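Workshop notebook — Gerkness building, paper and board room
April, Saturday, opened 9.15

Subject: drying behaviour of wheat starch paste on the Givska board, second series.

The first series was closed on the understanding that the paste had been cooked too briefly. The second series was therefore prepared to the longer schedule: one part starch to five of water, soaked overnight, brought up slowly in the double pan and held until the mixture turned from milky to translucent. It was then passed twice through the horsehair sieve. The Avotiņš sieve has a dent in the rim and should not be pressed from above.

Board stock is the grey Givska, cut with the grain parallel to the spine edge. Covering material is the plain Cekwood cloth, taken from the end of the roll and checked for creases before cutting. Each board was lined on one side only, so that the pull could be measured. Boards marked A were pasted with the large flat brush, boards marked B with the small round one. Colleagues are asked to keep to this lettering in any further series, as the earlier notes used it the other way about and two pages had to be corrected.
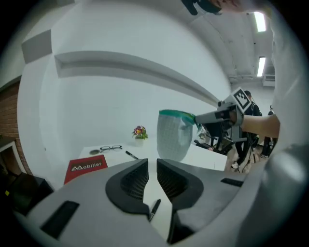 The pasted boards were placed between blotters under the iron weights and left for 18 hours. Blotters were changed once, in the evening. On lifting, the A boards showed a slight, even curve towards the lined side. The B boards were less regular: two were acceptable, one had lifted at a corner, and one had a blister near the middle which could be felt with the thumb but hardly seen. The blister was slit, fed with paste on a fine brush and put back under weight. It has not been included in the results.

Curve at the fore-edge was measured with the steel rule and feeler gauges, the board lying lined side up on the stone. Readings are on the loose sheet at the back of this book and will be copied in fair when the series is complete. The general finding is that the longer cooking reduces the pull, though by less than had been hoped. The difference between the two brushes is greater than the difference between the two pastes — a result which ought to have been foreseen, and which makes part of the first series difficult to use.

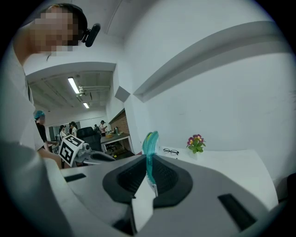
Teal piece with its lighter tip, held upright.

Paste keeping. The remainder was divided between two jars, one covered with a layer of cold water and the other with a closed lid only. Both are on the lower shelf of the cold cupboard. The water-covered jar is to have its water changed daily. Neither is to be used for finished work.

Stock. Starch is sufficient for one further series. The bag now in use weighed 247 grams with its clip. Blotters are low and those with brown edges should be kept for rough work. An order for 200 sheets has been requested from Cekwood; the previous delivery was of a thinner weight than stated, and the request asks that this be put right. Givska board is sufficient for the season.

Room. The damp reading by the north window was again higher than that by the door. The drying rack has been moved one bay inwards, and it is proposed that it remain there until the heating is off. Test pieces from the first series are still in the plan chest, third drawer, and may be discarded after the next entry.

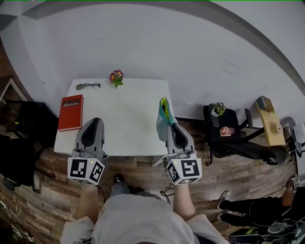 For the third series

1. Use the large flat brush throughout. The small round brush is withdrawn from the comparison.
2. Line 5 boards on one side and 5 on both sides, from the same sheet where the size allows.
3. Damp the cloth lightly on half of each group before pasting, and note the time between damping and laying.
4. Change blotters after the first hour, then again in the evening.
5. Take readings on lifting and once more after a full day in the open rack.

The question of adding a little methyl cellulose is left over. It was raised after the first series and there is a case for it, but the paste alone should be understood first. The stone needs cleaning before it is next used; a ridge of dried paste remains along the near edge.

Closed 16.40. Double pan left to soak.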